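I've been putting off the big table for most of May, and this morning I finally gave in and started sorting what goes with us to Camdale. We'll only be gone 5 nights, but you'd never guess it from the heap I began with (why do I own so many tote bags?).

The umbrella is coming, of course. It's the black one with the thin white grid lines, and I love it more than anyone should love an umbrella — it folds down small and slips in beside the snacks.

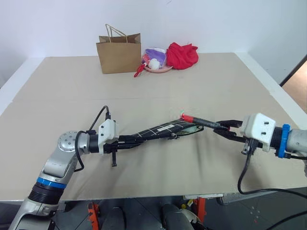

Paper shopping bags are my favorite for the car, by the way, the brown kind with twisted handles. They stand up by themselves! The pink plate is for picnics, and the red cloth still needs folding, which I'll get to after lunch. It's nearly 200 miles, so I'd like to be on the road by 2.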